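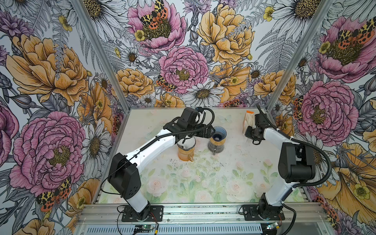

E quem é que vai limpar aquilo tudo no fim do dia? Foi a primeira pergunta na reunião de agosto, quando a direção da Rultico explicou que a preparação do café para as provas ia passar, pouco a pouco, para os braços. A pergunta veio do fundo da sala e ficou sem resposta durante um bom bocado. Eu escrevi-a no meu caderno, porque me pareceu a única pergunta prática da manhã.

Trabalho na Rultico há vários anos e o português não é a minha língua, por isso peço paciência se alguma frase sair torta. Escrevo aqui sobretudo para praticar, mas desta vez escrevo também para arrumar as ideias.

O nosso serviço é simples de explicar. Recebemos cafés de torrefatores pequenos, preparamos cada um várias vezes, sempre do mesmo modo, e anotamos o que encontramos. Numa semana calma são 306 preparações. Numa semana má são 353, e nessas semanas os pulsos doem a toda a gente. Eu própria já usei uma faixa no pulso direito durante um inverno inteiro. Por isso não posso dizer que recebi a notícia com tristeza. Recebi-a com curiosidade e com um pouco de medo – as duas coisas ao mesmo tempo.

O que eu não esperava era a quantidade de trabalho pequeno que ninguém tinha posto por escrito. Para nós, preparar um café era um gesto só. Para os braços, é preciso cortar esse gesto em muitas partes: pegar no papel, abrir o papel, pousar o papel, segurar o cone, esperar. O papel foi o pior de tudo.

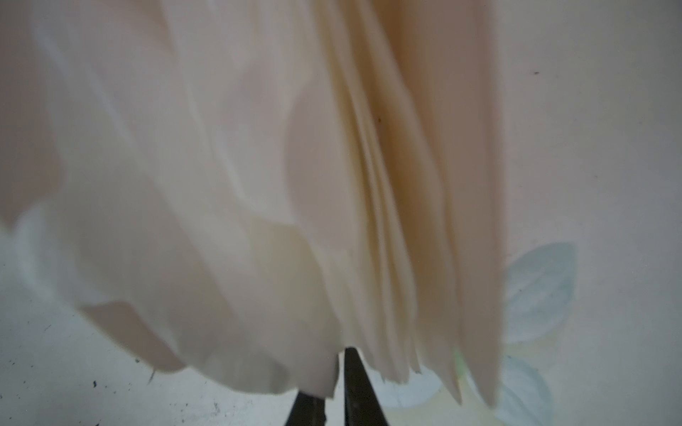 Com a mão, sentimos logo se apanhámos uma folha ou duas. Eu nunca tinha pensado nisto, fazia-o a falar com a colega do lado. Agora passei uma tarde completa a tentar descrever como os meus dedos sabem a diferença, e no fim tinha meia página e não estava contente com ela. A pessoa da Warnau, a empresa que nos instalou as máquinas, leu a meia página com muita atenção e pediu-me mais. Foi agradável, confesso. Há muito tempo que não me perguntavam como faço uma coisa.

Esta é, para mim, a mudança verdadeira até agora. Os postos de trabalho continuam cá, pelo menos até à primavera, que é a data que nos deram. Mas o dia é outro. Antes eu preparava café de manhã até à tarde e sabia, ao fim do turno, o que tinha feito. Agora preparo muito menos. Observo, corrijo a posição das peças, repito o exercício, escrevo no programa Branix o que aconteceu e escolho uma de 54 categorias para o explicar. Algumas categorias são tão parecidas que duas colegas escolhem sempre coisas diferentes para o mesmo erro.

Também mudou a conversa. Na bancada antiga estávamos quatro, lado a lado, e falava-se de tudo: dos filhos, das rendas, do autocarro que não passa. Junto das máquinas fica uma pessoa de cada vez. Pedi que fossem duas. Ainda não tive resposta.
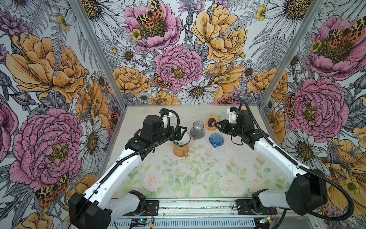

Eu cá prefiro estar sozinha e sair a horas, disse-me uma colega quando lhe contei deste pedido. Para ela a conversa cansa mais do que o café, e desde que trabalha com os braços chega a casa com vontade de cozinhar. Fiquei a pensar nisto. Eu estava a falar em nome de todas e, afinal, falava em meu nome.

Há outra questão, a do dinheiro. Quem fica com as máquinas precisa de uma formação, e a formação dá direito a um suplemento de 300 euros – pagos uma vez só, não por mês, como alguns perceberam mal no início. A formação é dada pela Baudry, em inglês, e para dois colegas mais velhos isso é um muro. Já pedimos uma versão em português. Eu ofereci-me para ajudar na tradução, o que fez rir bastante gente, mas a oferta era séria.
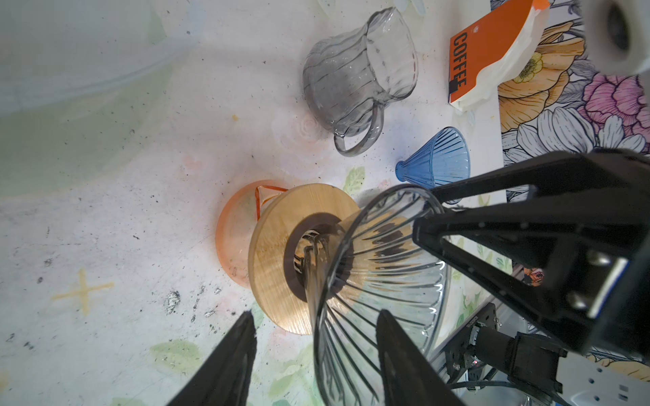
O meu posto, neste momento, inclui a arrumação entre exercícios, e volto assim à pergunta de agosto. Quem limpa somos nós. Os braços sabem agarrar um cone de vidro canelado e segurá-lo virado ao contrário, mas os grãozinhos escuros espalhados pelo tampo branco, o jarro deitado, o pacote de café deitado, tudo isso espera por uma de nós com um pano. Pedi que a limpeza entrasse na descrição oficial da função, com tempo próprio. Se não está escrito, é feito depois da hora, e depois da hora não se paga.

Na sexta-feira, 16 de dezembro, temos nova reunião com a direção. Levo o caderno e três pedidos: duas pessoas por turno para quem quiser, a formação em português e os minutos da limpeza contados como trabalho. Se algum leitor passou por uma mudança semelhante, gostava muito de saber o que pediu na sua empresa e em que termos o escreveu. Podem corrigir-me também o português, os comentários estão abertos.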